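Feb 24, 2024
Sourdough notebook, bench 2, page whatever this is

Starter Poulain is sulking again. Fed it last night with the Sulico white at equal weights, same jar, same shelf, and this morning it had climbed maybe a thumb's width and then thought better of it. Smells of nail polish. Starter Okik, which I have neglected since before the holidays and fed only out of guilt, doubled and pushed its lid off. I have stopped looking for justice in this.

Walter Chambi thinks the Poulain jar is simply too cold where it sits, next to the window that doesn't close. I moved it to the shelf over the proofer. If that fixes it I will have to tell him so, and he will bring it up until June.

Batch 2491: country loaf, 13 percent rye, long cold proof. Mixed by hand as the Rusuteck mixer is still making the noise. (The noise is now in two parts, a grind and then a sort of sigh. Called the service line and was told someone would call back. This was also what they said last time.) Dough felt slack after the second fold, so I gave it a third and a fourth, and by then it was my mood being folded in as much as anything. Left it overnight in the fridge, lower shelf.

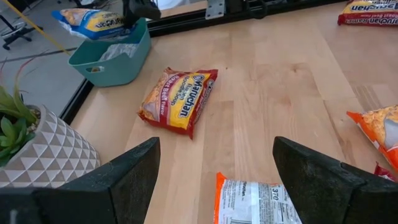 Salt is the thing I want to get straight before the next batch. Khadija Lamrani tasted the last loaf and said it was "fine," in the voice people use for a cousin's haircut. She's right, it was flat. I went back through the pages and found I had been working out the salt from total dough weight one week and from flour weight the next, so half my notes compare nothing with nothing. Flour weight from now on, 2 percent, written on the lid of the bin in marker. I'd also like to stop judging crumb and flavor at the end of the day when I'm hungry, a state in which a packet of Maruchan roast beef ramen on a wooden table looks like a serious dinner and every loaf gets a good mark. Taste in the morning, plain slice, no butter. Butter has been covering for me for years.

Baked 2491 in the small oven, lid on and then off. Good color, one ear torn sideways where I slashed like a man opening mail. Crumb tight at the base, open under the crust, so probably still underproofed whatever the fridge has to say about it. Next one gets longer on the counter before it goes in.

To do:
Call Rusuteck again, ask for a person
New thermometer, the old one disagrees with itself by 5 degrees
Feed Poulain twice tomorrow, warmer water
Don't tell Walter yet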